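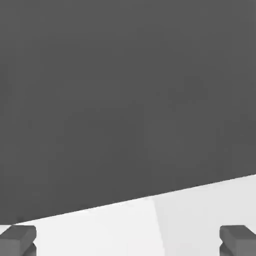 Simulated wrist view of the Dament gripper, fingers open, with a dark surface filling most of the view.

Dament is a home-built robot arm with a two-finger parallel gripper, designed by Vitalii Tymoshchuk and put together at Rarkitz, a shared workshop. It is the second arm from the same builder, after the Peltent. Plans are free to copy. The simulation model is kept alongside them and is usually ahead of the hardware.

Background
Peltent was a desk arm with a suction cup. Worked on flat boxes, little else. Tymoshchuk began a replacement in April, keeping the base and the power supply and dropping the pump. Early drawings call the new arm "Peltent B". The name Dament appears from the first full parts list onward.

Construction
Seven joints, counting the gripper. Links are cut from aluminum tube, the brackets printed at the workshop. Reach is 900 mm with the gripper closed. Each finger is a separate part held by two screws, so a broken one can be swapped without opening the wrist. Finger travel is 100 mm in total — wider than most hobby grippers, and the reason the wrist housing is so bulky. Parts list runs to 113 lines, fasteners included.

The cable run changed twice. First version went outside the links and snagged on the elbow. Current version goes through the tube and comes out below the wrist.

Simulation
Motion is tried in simulation before it is run on the real arm. The model has a camera fixed at the wrist, looking out past the fingers. In the wrist view the fingertips show at the two bottom corners, blocky and gray, with a pale surface between them. Large surfaces close to the camera can hide most of what is behind, and a second, fixed camera was added to the model for that reason. Surfaces are left plain and the lighting soft, which keeps rendering quick on a old laptop.

Finger shape in the model is simplified. Screw holes and rubber pads are left out. Grip force is therfore set by hand on the real arm and not copied over.

Variants
Hrnčiar — short-reach version, same gripper, four joints. One built. Uses the older outside cable run.

Status
Parts list last revised Oct 3, 2025. Wrist housing still being redrawn to take a smaller motor.

See also
Peltent
Parallel gripper
Rarkitz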